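Fluketska Dish Soap Bar - Unscented, 8 oz

Kitchen > Washing Up > Solid Soaps
Made in Gerkport
In stock

I started making this bar because I was tired of the bottle. You know the one - it lives next to the faucet, it gets a slimy ring under it, it falls over into the sink when you reach for the sponge, and then it runs out right when there's a pile of plates waiting. My grandmother in Phuthong washed everything with a hard block of soap in a saucer and her glasses were always clear. I figured I could make one of those. (It took me two winters, and a lot of ugly soap, but I got there!)

So this is the Fluketska bar. It's a big, heavy, plain block of soap for washing dishes by hand. Eight ounces, no scent, no color added, and it comes in a paper band with a little folded card inside. You rub a wet brush or sponge across the top, and then you wash your dishes. That's pretty much the whole thing.

What's in it

Coconut oil, water, lye, a bit of washing soda and a spoonful of citric acid. The lye is used up when the soap is made, so please don't let the word scare you - all real soap starts that way. I make it with almost no extra oil left over, so it cuts grease hard and doesn't leave a film. It also means it is NOT a hand soap. You can wash your hands with it once in a while and nothing bad will happen, but use it every day as a body bar and your skin will feel like chalk. Ask me how I know.

I cure every batch for 10 weeks on open racks in the back room before it gets wrapped. A lot of people go shorter than that. I tried it shorter, and the bars went mushy in no time, so now they wait. 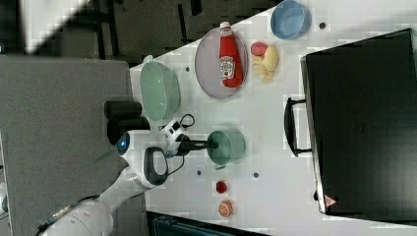 Will it work on plastic cups and bowls, or only on china and glass?

It works fine on plastic. Use a soft sponge so you don't scuff the surface, and rinse with warm water, because plastic hangs on to grease longer than glass does and a cold rinse tends to leave it feeling slick. If a piece still feels greasy, give it one more pass with a fresh rub of soap and you should be good.

How I use mine

I keep the bar on a slatted wood dish to the left of the sink. Brush under the faucet, shake it, three or four circles on the soap, and off we go. For a sink full of lunch stuff I'll load the brush maybe twice. If you like a basin of suds you can swish the bar around in hot water for a few seconds, but I'll be upfront with you - the suds are low and creamy and they don't tower up like the bottled stuff. They still clean. It just takes a few days for your brain to believe it.

Order I wash in, for whatever it's worth: glasses, then flatware, then plates and bowls, then the greasy things. Pans last, always. My husband does pans first and we have agreed not to talk about it.

For stuck-on food, wet the pan, rub the soap bar right on the spot, and walk away for 10 minutes. Come back with a scraper or a stiff brush.

Please keep it off these:

Bare aluminum (it will go dull and gray)
Cast iron you've just seasoned - once the seasoning is well set, a quick wash is OK
Wood with an oil finish, unless you're planning to oil it again anyway
Anything with gold or silver trim

And don't put it in the dishwasher. Somebody did. They wrote me a very nice letter.
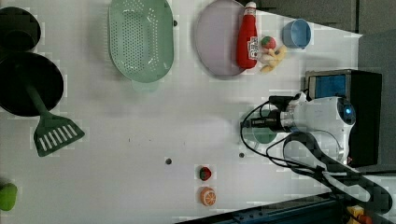
Hard water is the other thing I get mail about. Here in Gerkport the water is soft enough that I never gave it a thought, and then I sent a box of bars up to Putbridge, where my friend's kettle looks like the inside of a cave, and she called to tell me her glasses were cloudy. That's where the washing soda and citric acid came in. The current recipe does a lot better, but if your water is really hard you may still get a little haze on glass. A splash of white vinegar in the last rinse takes it right off. I keep a small jar of it by the sink when I visit her.

If you bought a bar before April, by the way, you have the old recipe. It's still good soap! It just has the haze problem. The new bars have a small wave stamped on one side, so that's how to tell.

Making it last

Let it dry between uses. I can't say this enough. A bar sitting in a puddle will turn to jelly by the end of the week, and a bar on a rack or a slatted dish will go on and on. One customer, Fongchan Duangkaew, kept a tally on the fridge and got 51 days out of a single bar, cooking at home every night for a family. I don't get that much out of mine, but I'm heavy-handed with the brush.

When it gets down to a sliver, wet the bottom of it and press it onto the top of your new bar. Leave it overnight. It'll stick, more or less. You can also grate the ends into a jar with hot water and use that for wiping down counters and stove tops.

Details

Weight: 8 oz when wrapped (it loses a little water on the shelf, so older bars can weigh a touch less)
Scent: none
Color: off-white, sometimes with a faint powdery bloom on top that rinses away the first time you use it
Packaging: paper band, paper card, no plastic
Storage: somewhere dry, away from kids and pets

Sizes

Single bar
Box of 2
Box of 10, unbanded, for people who go through a lot of it or want to share with neighbors

The box of 10 ships slower, since I have to pack those myself and I only do it when there's a clear afternoon. Everything else goes out pretty quick.

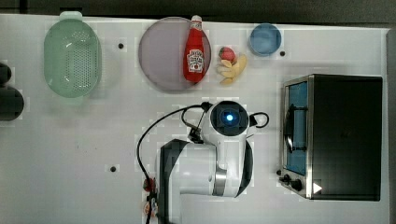
Plates, bowls, colanders - one bar for the hand-wash pile.

Colanders, while I'm on the subject, are the one thing I'd tell you to wash right away. Starchy water dries in those little holes like glue. Run the brush over the soap, scrub from the outside in, then flip it and rinse from the back so everything gets pushed out the way it came. If it's already dried on, soak it first. The same goes for graters and sieves, but watch your knuckles on the grater.

Returns and so on

If you don't like it, write and tell me within a month and I'll give you your money back. Keep the soap, or give it to somebody with a camping trip coming up. If it arrives cracked, send me a note and I'll mail another one. A crack doesn't hurt how it washes, but I know it's annoying to open a box and find one.

I'm also working on a version with a cord through it, for hanging from the faucet. So far the cord keeps pulling out. If you want to hear when that's ready, tick the box at checkout and I'll send you one email - one!

Page updated 2021-09-02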